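Forums > Clothing Care & Repair > Outerwear > Getting yellow out of a cream jacket collar

Getting yellow out of a cream jacket collar 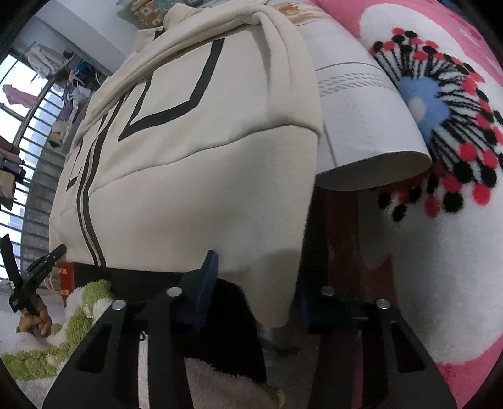 The jacket, zip front with black-edged pockets

sbevan
Posted 1 May 2023

I bought this one secondhand from a stall in Plarkuvbridge and I like everything about it except the inside of the collar, which has a yellow band from the last owner's neck. The care tag is gone. The black tape around the pockets and the dark bands along the zipper is what worries me. I don't want it bleeding into the cream.

I have already tried dish soap and a soft toothbrush on the collar. It got a little lighter, then dried the same as before. What would you do next? I don't own a dryer, so everything gets air dried anyway.

Sioned Bevan

mudroom_mike
Oxygen bleach soak. Powder, warm water, whole jacket in the tub, leave it overnight, wash it on gentle in the morning. I've done four or five light coats this way and never had trouble. Zip it up before it goes in.

tallow
I would not soak the whole thing. You don't know what the black tape is or how it was dyed. Overnight in warm water is the best way I know to end up with gray shadows along every edge. Treat the collar and leave the rest alone.

mudroom_mike
Most trim like that is polyester and polyester doesn't let go of its color.

tallow
Most is. She has no tag. I had a ski shell with black piping that I was sure was polyester, and the white part was lilac when I took it out of the sink. It never came back.

Berwyn Gape
I did alterations and cleaning counter work for 12 years, so here is the order I'd go in.

Test the black first. Wet a white cotton cloth with warm water and a drop of detergent, press it on the tape somewhere inside the hem, and hold it there for 2 minutes. If the cloth comes up gray, no soaking at all. If it's clean, test again with the oxygen bleach mixed in.

Then the collar. Neck yellowing is mostly body oil that has been sitting there a long time, and dish soap only takes the top of it. Mix the oxygen powder with enough warm water to make a paste, put it on the band, cover with a damp cloth and leave it an hour. Rinse with a sponge. You may need to do it three times. Do not use chlorine bleach. On a lot of synthetics it turns the cream a worse yellow than the one you started with.

quillback
Seconding no chlorine. I ruined a windbreaker that way in college.

Has anyone used the Ustard collar stick? My sister swears by it but it smells strong and I can't tell if it does more than bar soap.

mudroom_mike
Used it on work shirts. Fine on fresh stains. Didn't touch old ones.

halfhitch
Slightly off topic, but if the band won't come out you could cover it. A strip of cotton twill sewn over the inside of the collar looks tidy and you can take it off and wash it. Takes an evening by hand.

tallow
That's a good idea even if the stain does come out. The collar is going to get dirty again.

sbevan
Thanks, everyone. I did the cloth test on the tape with plain detergent and then with the powder, and both cloths came up clean. I still don't feel like putting the whole jacket in the tub, so I went with the paste. After two rounds the band is much paler. You'd have to look for it. I'm doing the third tomorrow.

mudroom_mike
Clean cloth both times. I'd have soaked it.

Berwyn Gape
Two clean cloths tell you about a couple of minutes of contact — overnight is a different thing. Paste was the right call. Rinse well after the last round, because leftover powder dries stiff and can leave a ring.

sbevan
Will do. halfhitch, what width of twill tape did you use?

halfhitch
One inch. Wash it before you sew it on, it shrinks.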